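Workplace Observer and Floor Liaison, Automation Trial
Malinowski - Order Finishing Department
Temporary, part time, 30 hours a week
Posted 2018-04-09

We are looking for two people to spend the length of a trial on our finishing floor and tell us what the trial is doing to the work. We would like at least one of them to be somebody who has packed, sorted or assembled things for a living. Applicants who think automation is wonderful are welcome to apply, but we have plenty of them in the building already.

Some background. Malinowski finishes and packs desk sets, gift boxes and promotional orders for other companies. It is small-item work: pens, markers, cups, notepads, all of it picked up by hand and put where it goes. The department has 81 people on the payroll. Last November management signed an agreement with Grerkard, which supplies robot arms and the software that runs them, to try out automated picking on one line. The software package is called Futari. Grerkard's sales material says it "works beside your team." The staff council asked what that means for the team, and the reply came back as a slide about throughput.

The council would not sign off on the trial without its own observers. This posting is the result of that. The positions are paid by Malinowski, but you will report to the staff council, and your notes go to the council before they go anywhere else. Please read that sentence again if you have worked in a place where such notes tend to get lost.

What is being tried

Most of the preparation is being done in simulation. A rendered arm practices on rendered objects on a rendered table, and a score comes out at the end of the night. Grerkard has told us the arm will arrive "already knowing the job." We have our doubts. The people on line two handle cups that stick together, caps that come off, and boxes that arrive crushed on one corner. They fix these things without writing them down, so there is no record of them for anybody to build a simulation from.
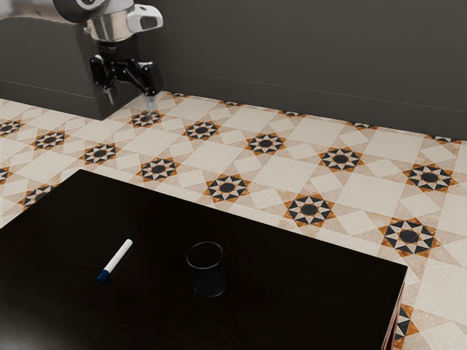
The supplier's progress reports give 613 practice runs so far. They do not say how many of those would have passed our own quality check, and when we asked, we were told the two measures are not comparable. That may be so. If it is, somebody needs to find out what would be comparable, and that will be part of your job.

We also want to know what happens to the people. The plan says that packers on the trial line will be "moved up to supervision." In other departments where a machine came in, supervision has meant standing next to it, clearing jams and taking the blame for the count. The pay grade did not move. Perhaps it will be different this time. We would like it in writing, with dates and examples.

What you will do

- Sit in on simulation reviews with Grerkard's engineers and ask them to explain the results in words a packer would use.
- Watch the trial line on both shifts, including the late one, and keep a daily log.
- Record every time a person has to step in, what they did, and whether it was in their job description.
- Talk with packers in private, on paid time. No names go into the reports.
- Check the schedules. If breaks start to follow the machine's timetable, we want to hear about it that week.
- Write a short report for the council every second Friday. Plain language, two pages at most.

You will not be asked to time individual workers, and you should refuse if anybody suggests it. The line already runs Truvura, the tracking system that was brought in to "help with staffing" and is now quoted in performance reviews. We do not need a second one with legs.

What we ask for

Experience in warehouse, packing, assembly or similar work, or a background in labor research, safety or industrial training. You should be able to write clearly and listen without finishing other people's sentences. You do not need a degree, and you do not need to know how to program. If you do know how, please be ready to say so when something in a demonstration has been made to look easier than it is.

A second language spoken on the floor is a real plus - Spanish, Polish and Vietnamese are the ones we hear most.

You must be able to stand for long stretches and to work some evenings. Safety shoes are provided. You cannot have worked for Grerkard or hold any interest in it, and the same goes for Truvura.

What we offer

Hourly pay at the senior packer rate, with the usual evening premium. Health coverage starts on the first day of the contract. The contract runs to the end of the trial plus four weeks for writing up, and it cannot be shortened because somebody dislikes a report. The council insisted on that clause and it took three meetings to get it.

We cannot promise that your findings will change the decision. Management has agreed to answer each report in writing, and that is as far as it would go. If the trial works well and leaves people with better jobs, we want you to say so just as plainly. Several packers with bad wrists would be glad to hand over the worst of the repeat work, and their view counts as much as anyone's.

How to apply

Send a letter of no more than one page and a list of your past jobs to the staff council, Malinowski Order Finishing, or leave both in the council mailbox beside the time clock. In the letter, tell us about a change at a place where you worked, who it was supposed to help, and what came of it. Please do not use a template.

Current employees may apply and will keep their seniority. Interviews take place on site and include an hour on the line, paid, whether or not you get the job.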